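The Second Pair of Hands at Vallora

Sorting was the job new hires at Vallora got first, and most of them wanted out of it by December.

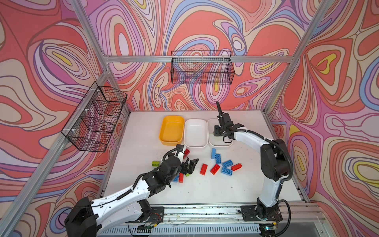

Llinos Powell did it for 11 years. The company packs sets of plastic building bricks for schools, and returned sets come back mixed. Someone has to put every brick in the right tray before a set can go out again.

Now two robot arms on a shared rail are learning the same work. Powell spends her mornings with them, laying out red, blue and green bricks and noting which grips fail. A brick standing on its end is a different problem from one lying flat, she says, and a pile is worse than either.

"I used to go home with sore wrists," she said. "Now I go home with a headache from the log sheets. I'd still pick the headache."

Her pay went up one grade when she moved. The rest of the sorting crew, some 20 people at the Craddock building, are still on the old rate. Gwawr Gethin, who runs the floor, says no jobs have been cut and that 4 people have asked to train on the cells. She would not say what happens after the trial.

Powell's old coworkers ask her about that at lunch. She tells them what she knows, and it isn't much. The arms are slower than she was, and they don't get moved to another bench when an order runs late.

The trial has five months left. Powell has asked for a taller stool.

37 shares | 5 comments
Contact the newsroom | © Brulel Magazine | Back to top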